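Workshop notebook — Meden room, May
2 min read

Search notebook Search

Morning. I continued with the task board for Rumenell. The old board was too glossy and I did not like how the light was coming back from it, so the new one is plain white and flat. I sanded the edges by hand, which took longer than I planned. The corners are still a little sharp, please be careful when you carry it.

After lunch I put the board on the dark gray table, long side going away from the front, with the blue blocks on the right half. We keep the purple light for now. White on dark gray is easy to find also in this light, and for me the blue is still clear enough.

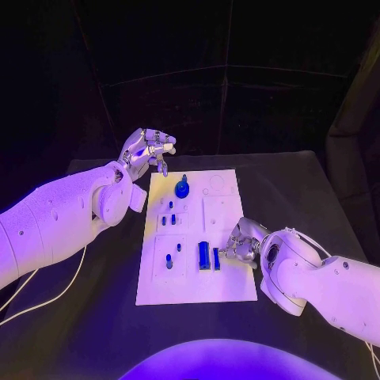 Things to do next

- Ask Flekby for 25 more blocks in the same blue. The last delivery had two different blues and I had to sort them.
- Put thin felt under the board — it slides when somebody leans on the table.
- Write the block sizes on the inside of the box lid. I always forget where is the paper.
- Return the clamp to Suksawat shelf.

We use cookies to remember your settings. Accept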